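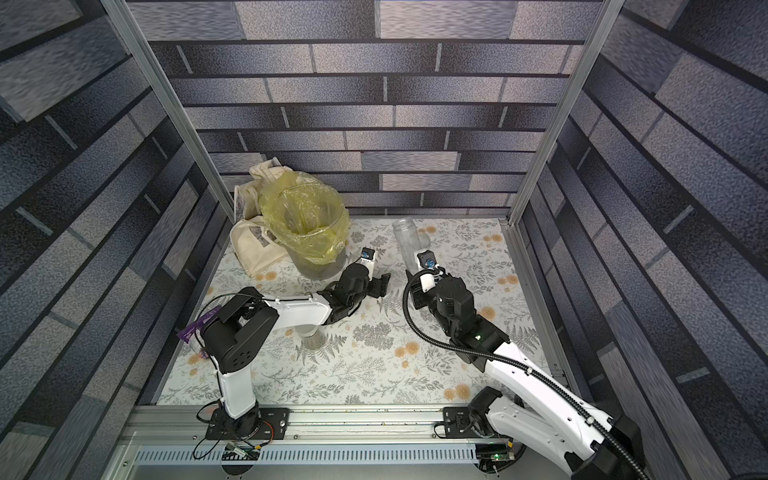 Getting your first Tovby past level 42
posted in Guides, January
by the Musunton desk

Quick one, patch is live and my inbox is full of the same question. You hatched a Tovby in Miranda, it got stuck at 42, the bar won't move. Not a bug. It's the bond gate and the game explains it in one line of a menu you've probably never opened.

What you need before you start

- A Tovby at exactly 42, not in the nursery. Take it out first.
- 100 glow seeds. Common drop, grass tiles, night only.
- The Grornholm map unlocked (finish the ferry quest)
- A free party slot. Leave it empty.

Step 1. Seeds

Go after 8 p.m. game time. Walk the south field, don't run, running halves the drops. Big clusters near the well respawn when you leave the map and come back in. So in, out, in, out. Boring but quick enough, one evening for me with a podcast on.

Don't buy them from the trader. He wants 148 coins a seed and you'll need the coins in Step 3.

Step 2. Feed, but slowly

Open party, tap Tovby, tap Care (the leaf icon, bottom row). Feed ten seeds. Stop. Wait for the little hum. Feed ten more. If you dump all of them in at once the bond meter fills but the gate doesnt open and the seeds are gone. I lost a full stack this way. Support won't refund.

Keep going till the meter reads 100. The icon next to the name goes from gray to gold. No gold, no gate. Restart the app if it's stuck halfway, that fixed it on my older phone.

Step 3. Grornholm

Ferry over. Bring coins, the return trip isn't free. Head uphill to the stone arch, put Tovby in the lead slot and stand on the round tile in the middle. Press and hold. Cutscene, can't skip it the first time.

Then a battle. One opponent, ice type, opens with Frostbell every single time. Guard on turn one, Ember on turn two, guard again, Ember again. Potions are allowed. Party swaps aren't, so heal up before you step on the tile.

Lose and you keep the gold icon, just walk back and try again.

Step 4. Pick a path

After the win you get two choices:

Moss path: slow, lots of health, good for raids.
Spark path: fast, falls over if you look at it, good for the ladder.

You can't change it later. Pick Moss if this is your only one. Most people I play with went Spark first and regreted it by the second raid.

Common problems

Seeds not dropping: check the in-game clock, not your phone's.

Arch tile does nothing: Tovby isn't in the lead slot, or your empty party slot got filled by an auto-catch. Turn auto-catch off in settings.

Stuck at 42 after winning: log out to the title screen, log in. Level ticks over on the next battle.

Will do one for the water eggs next if I get time.

Related
Miranda beginner route, first five hours
Where to find the Grornholm ferry key
Best raid teams without spending coins
Auto-catch settings explained
Musunton mailbag: nursery timers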